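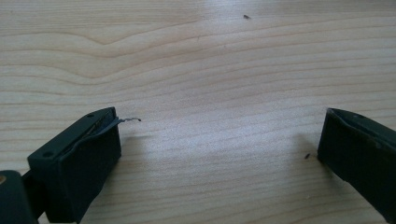
Students in the robotics club at Bustdale High School are spending the winter term teaching a machine to handle everyday objects, using grippers they work by hand.

The project, which the club calls Tulico, began in August with one gripper and a borrowed desk. It now has 13 members, who take turns picking things up and setting them down while a small camera on the tool records each try. The recordings will later be used to train a robot arm.

"You find out fast how much your own hand does without asking you," said Musa Idahosa, a junior who leads the recording group. Round plastic parts have been the hardest so far, he said, and flat ones are not much better.
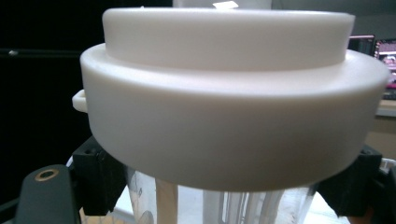 The club had logged roughly 400 usable recordings by Jan 4, 2026, and wants to reach 1000 before the regional student showcase in Cullach. Recordings that are blurred or stop too early are thrown out.

Seung-woo Woo, who teaches physics and advises the club, said most of the work is repetition — members sign up for short shifts after class and trade off when their wrists get tired.

Training on the arm will start once the recordings are sorted. The club meets in the Quezada building and is open to students in grade 9 and up.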